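Melisero 5: timestamps before anything else

Most of December went into the grasp-width estimator in Melisero, and most of that turned out to be a clock problem.

The estimator takes wrist camera features and finger position and outputs a closing width. On rigid objects the error was fine. On thin cardboard it closed too far and kept closing, as if the panel had not moved yet.

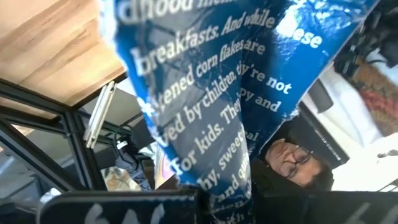

I logged both streams against the controller clock. The wrist images were stamped on arrival at the host, 40 ms late, while finger position was stamped at the source. Jussara Vasconcelos had flagged the same offset in Sheehan, our old driver, and I had ported it faithfully.

The fix is 9 lines. Images now carry the exposure time, and the buffer interpolates finger position to match. I retrained on the same 800 episodes with corrected stamps – no new data, no change to the network. 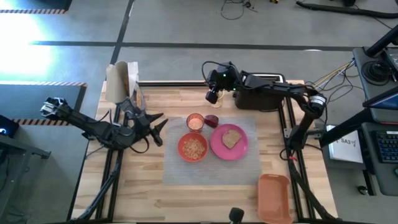

The planner needed less work. It still treats the breakfast task as a flat list of subgoals, and it replans from the head view after each one. Replanning before the arm has cleared the mat gives bad occlusion estimates, so there is now a retract check first. It costs time on every step and I would like to drop it.

Still open: the stamp on the depth stream, which I have not checked.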